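Fledow Parents and Staff Forum > Schools > Sturkisel Academy
Thread: Four-and-a-half-day week from December - anyone convinced?

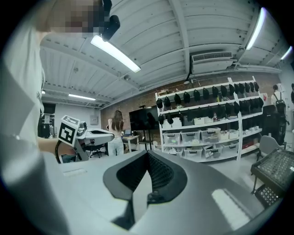
Page 9 of 13

marrowfat
Started reading this thread at page 1 and I still can't find anyone who has seen the actual timetable. We've had a letter, a glossy leaflet and an evening in the hall, and the only firm fact in any of it is that Friday finishes at lunch. What happens to the lost lesson time? The leaflet says it is "absorbed across the week". Absorbed by what?

Hollin_Lane
It's ten minutes on the end of each day Monday to Thursday, and a shorter form time. They did say that at the evening.

marrowfat
They said it was one option. I wrote it down. If it's been decided since then, where is it written?

chalkdust74
Teacher here, different school. We went to an early Friday two years ago and I wouldn't go back. Planning gets done in daylight, and we've stopped losing people every summer. I know that sounds like I would say that, but the children got used to it in a fortnight.

pennywhistle
Quote: "the children got used to it in a fortnight"
Children get used to most things. It doesn't tell me if they learned any more. Did results go up, down, or did no one look?

chalkdust74
Stayed level, near enough. I'd call that a success if staff stay put.

pennywhistle
Level is fine for you. I'm being asked to find cover for every Friday afternoon and the return for my daughter is that nothing changes.

Tops_of_the_Moor
The survey is what bothers me. 174 replies, and the head's letter calls it "strong support from families". Two questions were about whether we value our teachers. Who is going to tick no to that? The question on childcare was right at the end and had no box for "I can't do this".

Hollin_Lane
There was a comments box.

Tops_of_the_Moor
There was, and not one comment has been published. I asked at the office and was told they were "being themed by Cititz". For those who missed pages 4 to 6, Cititz is the consultancy that wrote the leaflet. So the people selling the idea are also sorting the replies to it.

gatepost
Bit unfair. Somebody has to sort them and I'd sooner teachers were teaching. I don't love the early finish either but I don't think there's a plot.

Tops_of_the_Moor
Didn't say plot. I said I'd like to read the comments.

twobuses
Can I ask about transport, as it keeps getting skipped? Mine come in from the Sombatkul estate. The school bus is booked for the normal finish. Will it run at lunchtime on Fridays, or do they sit in the library till it comes? I've emailed twice. First reply thanked me for my feedback. Second reply was the same as the first.

gatepost
The leaflet says there will be clubs on Friday afternoon, so they wouldn't just be sitting there.

twobuses
It says "a rich offer of enrichment". It doesn't name one club. It doesn't say who runs them or if we pay. If teachers are planning, they aren't running clubs, are they?

chalkdust74
Ours are run by support staff and a couple of outside coaches. Places are limited to 30 and they do fill up, I'll give you that.

marrowfat
So if you're in paid work and you don't get one of the 30 places, you're stuck. How was that handled at yours?

chalkdust74
Waiting list. Grandparents, mostly.

pennywhistle
"Grandparents, mostly" should have gone on the leaflet.

Hollin_Lane
I'm in favour and I'm getting a bit tired of being treated as daft for it. My son had five different maths teachers last year. Five! If a free afternoon means one of them stays until the exams, I'll sort Fridays out somehow. I realise not everyone can.

marrowfat
Nobody thinks you're daft, and the maths business was a disgrace. But I'd want to know why they left before I agreed this was the cure. Did anyone ask them? Could have been pay, could have been the management. A friend in the office at another school says most leavers there went for a shorter drive.

gatepost
A friend in an office isn't evidence either, to be fair.

marrowfat
Fair enough. Then let's see the school's.

Moderator
Two posts removed for comments about a named member of staff. Talk about the policy all you like, leave individuals out of it. The governors' meeting is open to parents and questions have to be sent in beforehand, in writing, through the school office.

twobuses
Sent mine. It's the bus one again - third time. Will post the reply if I get one that mentions a bus.

Reply to this thread | Go to page 10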